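18th April

Disassembly cell, Vondholm bench. Notes on the socket localization test, Dell tower, case on its side on the slotted table.

Goal for this block: see if the policy trained on mixed views finds the CPU socket and the memory slots from the wrist camera alone, or if it still leans on the fixed camera. Both views are recorded for every run. The last set in December used the fixed view only and we could not tell which stage was failing. 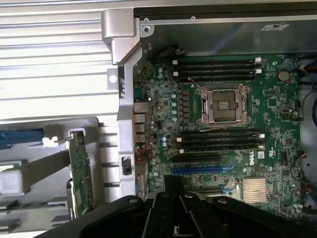
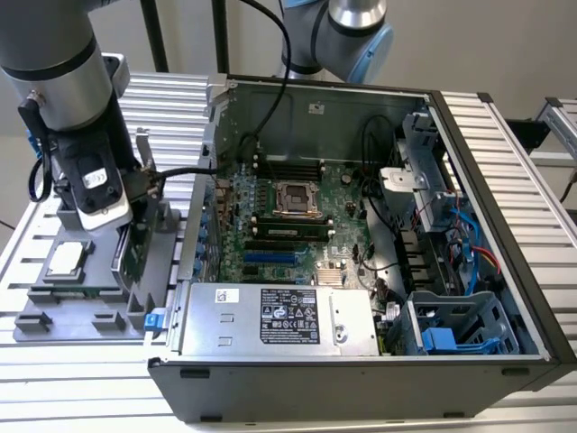 Wrist view first, fixed view second. CPU socket empty in both.

Setup as in the Skerar protocol. Start pose is jittered before each run, case position is not. Tray position is measured once at the start of the block and then left alone. Wrist camera exposure locked. We had it on auto before and the values drifted every time bright metal filled a lot of the view.

Training data: 580 teleoperated demos, 4,000 steps of fine-tuning on top of the Escobar checkpoint. No change to the action head.

65 runs in this block. 4 conditions:
both cameras
wrist only
fixed only
both, with the fixed view frozen at the first time step

The frozen condition is the one I care about. If the policy uses the fixed camera only to get the arm to the right region, freezing it should cost very little. If it uses it for the final alignment, we should see the error grow in the last part of the approach.

What I have so far, from the logs and not yet from the full scoring:

Wrist only gets to the socket most of the time but takes a longer path. It tends to drift toward the DIMM slots first and then correct. Could be that the slots are a stronger feature at that height. Check attention maps before saying this to anyone.

Fixed only stops short. Lateral error is fine, height is bad. Same as December.

Frozen looks close to both cameras. Good sign for the coarse/fine split, but the case does not move between runs, so a stale view is still a correct view. Need to repeat with the case shifted after the first time step or this means nothing.

Scoring: Palgate script counts a run as good if the fingertip midpoint ends inside the tolerance box over the socket. It ignores approach angle. Two of the runs it passed came in tilted enough that I would not have let them close on a chip. Add an angle check and rescore everything, including the December set.

To do
shift the case and rerun frozen
angle term in the scoring script
recalibrate wrist camera to gripper, offset looks a little off in the overlays
write down the tray coordinates in the shared sheet, they are only in my config file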